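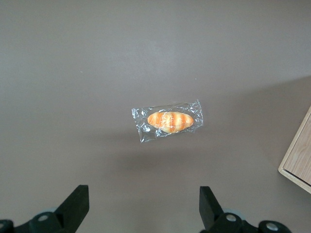 Wrist view, fingers open over the wrapped roll.

Print this page | E-mail this page

Wornevley Bench Forum > Cells and fixtures > Cabling on a two-arm table
Posted in February by Imad Srour

sitton_bench wrote:
Two arms, one table, a drawer cabinet and a wrapped bread roll. The wrist cable on the left arm catches when the arm turns in to pull the drawer. It has stopped the job 3 times since we changed the clips. I have gone over the finger screws and they are tight. Do I shorten the loop or move the cabinet?

Fillon wrote:
Move the cabinet. If you shorten the loop you will pull on the plug at full reach, and then you are buying a cable. We got through 2 that way.

Imad Srour wrote:
I disagree. The cabinet position is taught in every program we have and I am not teaching them all again for a bit of slack. Clip the cable once more above the wrist and leave 100 mm free below the clip. Can we see the whole table?

sitton_bench wrote:
Left arm on the drawer front.

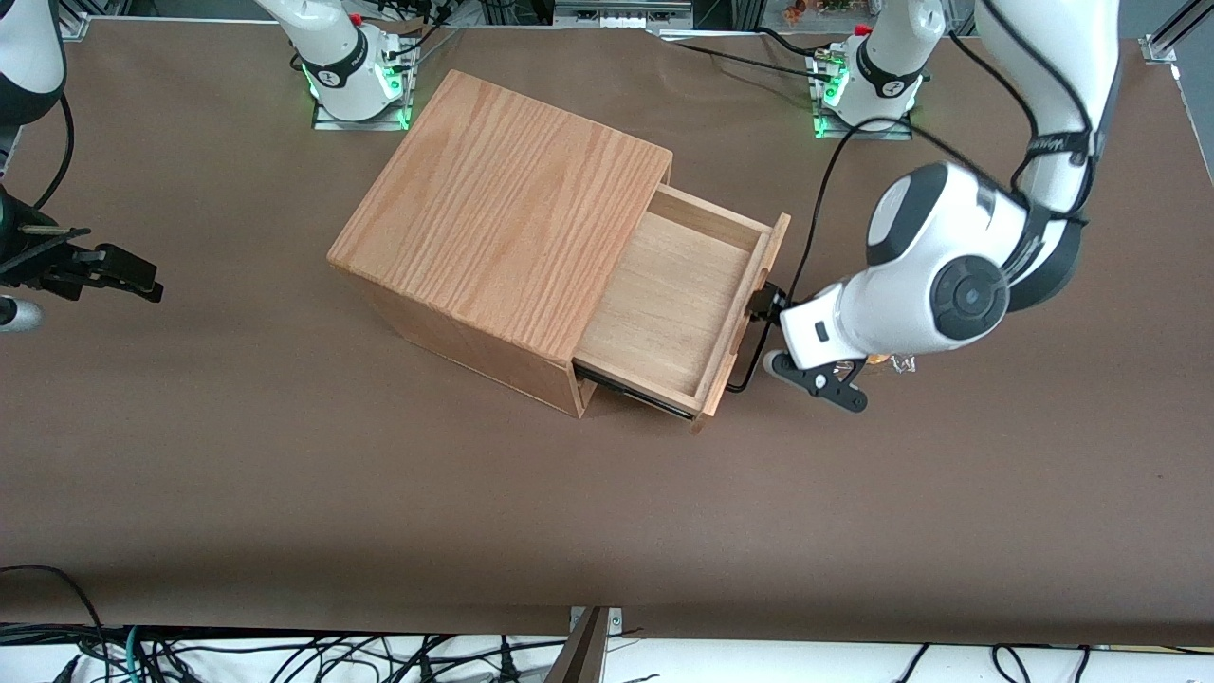 Left arm at the drawer, cable looping behind the drawer front.

Fillon wrote:
Well, the loop goes down behind the drawer front and back to the gripper. Of course it catches. I'd also get that long one off the table top, the one running down from the right column towards the drawer.

Escobar wrote:
Agree about the long one. Ours goes along the back edge in a cover. Not sure about the extra clip. On our arm it rubbed through the sleeve after 900 hours.

Imad Srour wrote:
Then it was done up too tight. It should slide through by hand.

Escobar wrote:
It did slide. Use a soft strap and look at it every month.

sitton_bench wrote:
I'll try the strap first and leave the cabinet where it is. Is it worth slowing the pull as well?

Fillon wrote:
Slow won't help if it's hooked. Run it by hand with the power low, drawer shut to fully open, and watch the cable all the way. I still say move the cabinet.

Imad Srour wrote:
Do the wrist turn both ways while you are at it. Ours was fine one way and tight the other.

Last updated: February, 4.40 pm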